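Workshop Guidance: Preparing a Desktop Tower for Repair or Parts Recovery
Bederau Community Workshop. Revised 5th November.

Members using the Kozma Room are asked to observe the following when opening a desktop computer. Benches are booked for 2 hours at a time.

Shut the computer down, switch it off at the wall and unplug the power cord before removing the side panel. Press the power button once after unplugging. Lay the tower on its side with the open face upward, and keep the bench clear of drinks and loose hardware.

The power supply is to be left closed in all circumstances. Its housing must not be opened by members, whatever the fault.
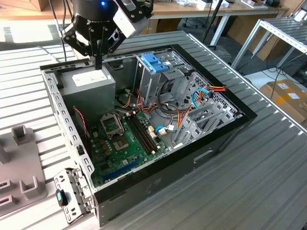 Wiring should be moved aside gently and never pulled by the coloured leads. Grip the plug itself, release the catch and ease it out. Label each data cable with masking tape before it is disconnected.

Once a processor has been removed, the socket pins must not be touched or wiped. Fit a plastic socket cover if the unit is to be stored. Memory modules are released by opening the latches at the ends of the slot, and should be handled by their edges.

Screws go in the magnetic trays, sorted by size. Dust is cleared with a soft brush at the Nostach extraction bench only.

Unwanted boards and cases may be left in the e-waste cage, Bay 6. Household rubbish is not accepted.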